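Häufige Fragen zur neuen Saison — SV Zolwood Fußball

Stand: Juli. Fragen, die hier fehlen, bitte an die Geschäftsstelle.
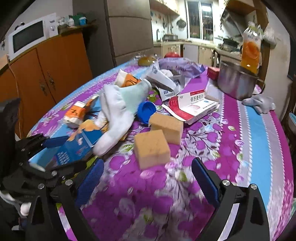
Wer trainiert die erste Mannschaft?

Tobias Lyons hat das Team im Sommer übernommen. Er war zuvor vier Jahre beim FC Dvorak, zuletzt als Cheftrainer, und ist dort mit der Mannschaft in die Verbandsliga aufgestiegen. Sein Vertrag in Zolwood läuft über zwei Spielzeiten. Co-Trainerin bleibt Ingrid Van Dusen, die auch weiterhin die Spielanalyse macht.

Was ist mit dem bisherigen Torwarttrainer?

Die Stelle ist zurzeit offen. Bis sie besetzt ist, trainieren die Torhüter der ersten und zweiten Mannschaft gemeinsam, dienstags auf Platz 2.

Wann beginnt die Saison?

Der Spielplan wird vom Verband veröffentlicht, sobald die Staffeln eingeteilt sind. Fest steht bisher nur, dass wir mit einem Auswärtsspiel in Ladeck anfangen. Der Termin kann sich noch verschieben, weil in Ladeck der Rasen erneuert wird.

Wo finden die Heimspiele statt?

Wie bisher im Stadion am Zotavham-Ring. Es fasst 3.937 Zuschauer, davon 516 auf überdachten Sitzplätzen. Die Gegengerade ist komplett Stehplatz. Beim letzten Heimspiel der vergangenen Saison waren 3.006 Zuschauer da, mit Wartezeiten am Haupteingang. Wir öffnen deshalb künftig auch das Tor an der Nordseite.

Was kostet der Eintritt?

Sitzplatz 11 Euro, Stehplatz sieben Euro. Kinder unter zwölf Jahren zahlen nichts, brauchen aber trotzdem ein Ticket. Für Pokalspiele gelten eigene Preise, die jeweils mit der Ansetzung bekannt gegeben werden.

Behalte ich mit der Dauerkarte meinen Platz?

Ja, wenn Sie vor Beginn des freien Verkaufs verlängern. Danach geben wir den Platz frei. Wer umziehen möchte, kreuzt das auf dem Formular an. Eine Zusage für einen bestimmten Block können wir nicht geben.

Kann ich meine Dauerkarte weitergeben?

Für einzelne Spiele ja. Bei ermäßigten Karten muss die andere Person ebenfalls Anspruch auf die Ermäßigung haben oder am Eingang die Differenz bezahlen.

Sind die Trainingseinheiten öffentlich?

Eine pro Woche. Die übrigen Einheiten finden ohne Zuschauer statt, das hat der neue Trainer so gewünscht. Autogramme gibt es nach der öffentlichen Einheit am Zaun zwischen Platz 1 und dem Parkplatz. Hunde bitte an der Leine führen.

Kommen noch neue Spieler?

Gesucht wird ein Linksverteidiger. Gespräche laufen, zu Namen sagen wir nichts, bevor unterschrieben ist. Abgänge sind nach jetzigem Stand keine mehr geplant — das Transferfenster ist aber noch offen.

Wie melde ich mein Kind zum Probetraining an?

Per Mail an die Jugendleitung, mit Jahrgang und bisherigem Verein. Für die D-Jugend gibt es zurzeit eine Warteliste. In der C- und B-Jugend sind Plätze frei, bei den Mädchen in allen Jahrgängen.

Wann ist die Geschäftsstelle besetzt?

Donnerstag von 16 bis 19 Uhr. In den Schulferien nur nach Absprache.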